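Lista de correo: Automatización cotidiana
Asunto: Re: ¿Y para cuándo el que friega?
Fecha: 20 de abril de 2025

Hola a todos:

Perdonad que conteste con tanto retraso, pero quería leer el hilo entero con calma (y con un café delante) antes de meter la cuchara. Copio la parte del mensaje de febrero a la que quiero responder:

> Llevo en Grindusano desde que montamos la segunda línea y allí los brazos
> no paran: cogen, giran, dejan, y vuelta a empezar. Luego llego a casa y
> me encuentro la pila hasta arriba. Mi pregunta es muy simple: si una
> máquina puede colocar 652 piezas en un turno sin despeinarse, ¿por qué
> no puede recogerme la cocina? ¿Es cuestión de dinero, de ganas o de que
> nos están tomando el pelo con los vídeos?
>
> Y una segunda pregunta para los que estuvisteis en el encuentro de
> Dirnamstead: ¿visteis algo que os llevaríais a casa mañana mismo?

Empiezo por la segunda, que es más fácil: no, mañana mismo no me llevaría nada, pero volví mucho más animado de lo que fui. ¡Y eso que iba bastante escéptico!

En cuanto a la primera, creo que la comparación con la línea nos engaña un poco a todos. En Grindusano la pieza llega siempre por el mismo sitio y mirando al mismo lado, y si no llega así, alguien para la línea y lo arregla. En mi cocina el estropajo cambia de lugar cada vez que pasa alguno de mis hijos, y hay vasos que no sé ni de dónde han salido. En Clorico, donde trabajé hasta hace poco, tuvimos un brazo para encajar tapas en botes y nos costó 6 semanas que aceptara un bote nuevo que solo cambiaba en la forma del cuello. Desde entonces miro mi escurreplatos con otro respeto.

Los de Majali, que trabajan con tareas de cocina, ensayan primero en simulador, y me parece lo sensato. Contaban que repiten cada tarea hasta 200 veces moviendo los objetos de sitio antes de darla por buena. Lo que más me gustó es que no hablaban de «recoger la cocina» como una sola cosa. La parten en encargos pequeñitos, y cada uno trae su propia dificultad. Os pongo una de las cocinas simuladas, para que veáis de qué tipo de trabajo hablamos: un platito blanco en el fondo de la pila con una fruta verde encima (yo diría que una lima), comida en un plato grande delante, y la pinza negra cerrada sobre el grifo.

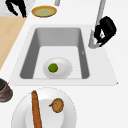 Lo que yo le pediría a una máquina, por orden

1. Abrir y cerrar el grifo sin forzarlo. Parece una tontería, pero el mío va duro y el de mi madre se va solo, y habría que tratar bien a los dos.

2. Distinguir lo que se tira de lo que se guarda. Media cebolla en un plato puede ser basura o puede ser la cena, y en mi casa ni los humanos nos ponemos de acuerdo.

3. Sacar un plato de la pila cuando tiene algo encima, sin volcarlo por el camino.

4. Meter los cacharros en el lavavajillas. Aquí ya me doy por contento aunque los coloque mal, que tampoco lo hago yo de maravilla.

5. Fregar a mano una sartén con lo pegado de ayer. Para esto le doy bastante más plazo, la verdad.

Si alguien ha probado algo parecido al punto 3 en taller, aunque sea con bandejas y tornillos, me encantaría leerlo, también si salió mal (sobre todo si salió mal). Y a quien preguntaba por los vídeos: yo no diría que nos toman el pelo, pero conviene preguntar siempre cuántos intentos hubo y si va a velocidad real.

Un abrazo grande a toda la lista, y gracias por mantener el hilo tan vivo. Ahora os dejo, que tengo la pila llena.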